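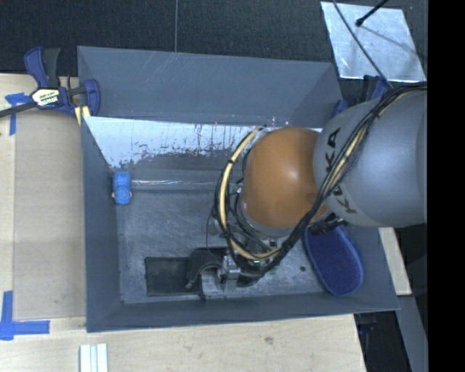
Windside 80 litre storage crate, reviewed 2021-09-30

The Windside is a stackable plastic crate with a separate clip-on lid, sold for garages and lofts. I bought two from Trarnurby and have used them since the start of September for tools and spare plumbing parts.

The walls are ribbed on the outside and smooth within. With 70 kg of paving offcuts inside, the base sagged slightly but recovered once emptied. The handles are moulded in and have a sharp seam on the underside, so gloves help - or five minutes with sandpaper.

The lid is the weak point. It closes firmly on three sides, but the fourth clip needs a thumb pressed hard on the corner. Senthil Amin, who has the older version, reports the same fault on his. Water from a hose got in at that corner and nowhere else.

Stacking is good. Two full crates stayed square for three weeks on an uneven floor. Empty ones nest, though they jam if pushed together too firmly.

The Charvát equivalent has a better lid and thinner walls, and costs more. For dry indoor storage I would buy the Windside again. For a damp shed, get the Charvát.

Spare clips are sold separately under part number 219.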